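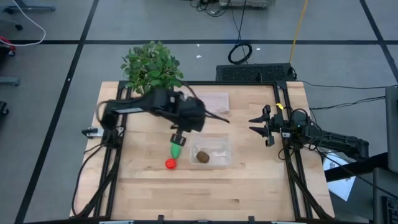
Quem somos

A Plorka testa garras, braços, câmeras e controladores para empresas que precisam escolher antes de comprar. Foi fundada por Ornella Barbieri e Agustina Lucero e hoje tem 6 pessoas na equipe.

Como trabalhamos

Cada garra passa pelo mesmo conjunto de tarefas, com 30 repetições por objeto. Usamos itens de brinquedo, bolas e recipientes transparentes, que costumam dar trabalho às câmeras. A bancada tem dois braços, e o cliente recebe os registros completos, inclusive as falhas.

No momento comparamos duas garras, a Brulura e a Ritico, com o controlador Sosa. Ornella cuida da parte mecânica; Agustina responde pelo software e pelos relatórios.

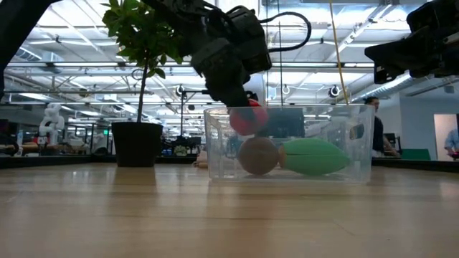 Garra com a bola vermelha no recipiente transparente.

Visitas e orçamentos

Recebemos visitas com hora marcada. O orçamento é enviado depois de uma conversa sobre as peças e o ciclo de trabalho.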